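### 3.2 Household sorting of small recyclables

Most earlier work on curbside programs treats the household as a single decision point: an item is either placed in the recycling stream or it is lost to general waste. Interviews from our pilot in Ollitz suggested that this is too coarse for small items. Bottle caps, batteries, blister packs and metal lids are often set aside on a counter or windowsill for days before anyone decides where they go. We call this interval the holding period and treat it as a separate stage in the model.

The main study covered 125 households in two districts, Ollitz and Larkutell. Recruitment was by letter, with one reminder, and closed in September. The districts were chosen for their similar housing stock and different collection rules. Ollitz accepts mixed small metals in the general recycling bin, while Larkutell requires them to be brought to a drop-off point. Households that had moved within the previous year were excluded, as were those sharing a bin with a neighboring address.

Each household was assigned to one of two conditions. In the control condition, residents kept whatever arrangement they already had. In the tray condition, they received a shallow tray with three compartments and a one-page sheet listing which items belonged in each. The sheet used the wording of the local collection calendar wherever possible, following the advice in Prokopenko's earlier survey that residents distrust terms they have not seen on official material. No reminders were sent after delivery. Compartments were not color-coded, because the two districts assign colors differently and a shared scheme would have conflicted with at least one of them.

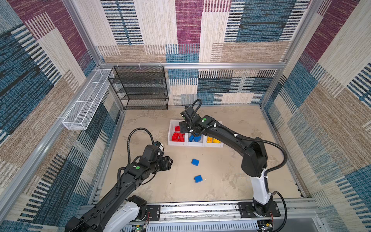 **Figure 3.** White sorting tray with three compartments.

Residents were asked to keep the tray in the room where most small items were unwrapped or opened. In practice this was the kitchen in nearly all cases, although a number of Larkutell households used a hallway shelf near the front door. Placement was recorded at the first visit and was not corrected afterward. We return to the effect of placement in Section 4.3.

Holding periods were estimated from diaries. Residents wrote down the date an item was set aside and the date it left the home, and noted its destination. Diaries ran for 36 days, long enough to include at least two collection cycles in both districts. Entries with a missing departure date were treated as right-censored. Entries with a missing start date were dropped, as no reliable way of recovering them was found during the pilot.

Diary data of this kind are known to drift – entries become shorter and less frequent as the weeks pass. To check for this, Bramwell visited a random subset of 30 households without prior notice of the day and compared the items on hand with the open diary entries. Agreement was acceptable for batteries and metal lids and poor for blister packs, which residents tended to record in batches. Blister packs are therefore reported separately in all tables and are left out of the pooled model.

Coding of destinations followed the Gautam scheme with one change. The original scheme merges "returned to shop" and "drop-off point" into a single class. We split them, since the Larkutell rules make the distinction relevant to travel distance. Disagreements between coders were settled by discussion, and the original codes were kept alongside the final ones. All diaries were transcribed by 10th January.

One limitation should be stated before the results. The tray condition combines two changes, a physical container and a written guide, and the design cannot separate them. A third arm receiving the sheet alone was planned but dropped when recruitment in Larkutell fell short. The Grirkik trial, which is still collecting diaries, includes such an arm and uses the same sheet with minor edits to the battery section.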